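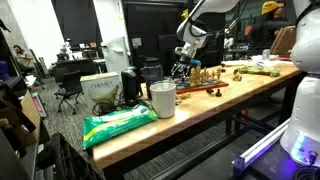

Most advice about shared tables assumes the table has one job. The handbooks on the reading list all do it, and Prurker is the worst offender, with a whole chapter on "the purpose of a surface" and no mention of two people wanting the same surface before lunch. I'd like you to read that chapter with a pencil in your hand. A table with a chess set on it and coffee things a short reach away has at least two jobs, and the interesting trouble starts where they meet: pale pieces lying by the base of a white cup, gold ones tipped over next to a snack bag, a CHEMEX box standing at the other end. Ask which of those things is "out of place" and you will find that the word depends entirely on who is asking.

Shared Surfaces, Session 7
Notes for the Grollport evening section
Reading: Prurker, ch. 4; Siu, the short paper on returns; the Sorkarach survey (tables only, skip the introduction)

1. The zoning claim

Prurker says that dividing a tabletop into zones reduces clutter. The support for this is a set of before-and-after sketches, drawn by the author. I have no objection to sketches, but they don't show a table two weeks later.

The Sorkarach survey is better and still thin. It covers 188 tables and asks the people who use them whether zones "help." Most said they do. They were asked on a Monday morning, when the tables had been cleared for the weekend, and you may draw your own conclusions. Adelmo Dal Bello raised this in the August section and I have yet to hear a good reply.

What zoning does seem to do is make arguments shorter. If the left end is for coffee, a box of filters at the left end needs no defense. That's worth something, though it's a smaller claim than the one on the back cover.

2. Small loose parts

Board games are a hard case. A chess set has 32 pieces, they roll, and a captured piece has no agreed home. Some players stand them in a row beside the board. Some lay them down wherever the hand happens to be. Both count as normal play, so a visitor can't tell from the table whether a game is going on or was given up. 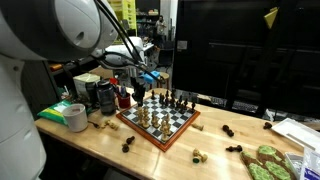 Should captured pieces be kept in a tray?

A tray works if it's already on the table and wide enough to drop a piece into without looking. A lidded box is no use during play, and neither is a drawstring bag. If the players keep missing the tray, take it away and let them use the wood.

Siu makes much the same point about coffee spoons. Wen-hsiung Siu's paper is the one reading this term that I'd recommend without grumbling, mostly for the section on "return distance." The figures are modest and the author says so. Objects went back to their place when the place was within arm's reach of where they were last used. Farther than that, they stayed put until somebody else moved them.

3. Against the storage purchase

Hsiao will sell you on storage. The book lists products for each kind of table and puts the cost of a fully fitted communal table at $3,868, to which I can only say that I have bought cars for less. Go through the list and cross out anything that holds a thing already holding itself up. A carafe stands. A cup stands. A box of filters stands quite well and has its name printed on the front, so labeling it again is a waste of tape. 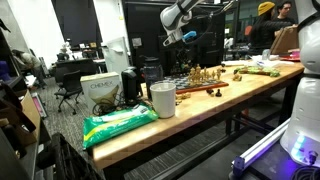
What's left after the crossing out is usually short: something for cords, something for loose game pieces, a place for wipes. Buy nothing for the first month. Cables are the one item where I've come around to Hsiao's view, as a coil lying beside an appliance tends to pick up crumbs and is a nuisance to wipe under.

4. For next time

Pick one table used by more than one person. Write 400 words on it, and leave out the word "clutter." Say what each group of objects is for, which of them get in each other's way, and who would complain if you moved them. If you propose a change, say how you'd find out that it failed. Last term's papers were strong on the proposing and silent on the failing.

Bring a sketch of your table as well. Pencil is fine, and please draw it on a weekday afternoon before anyone has straightened up.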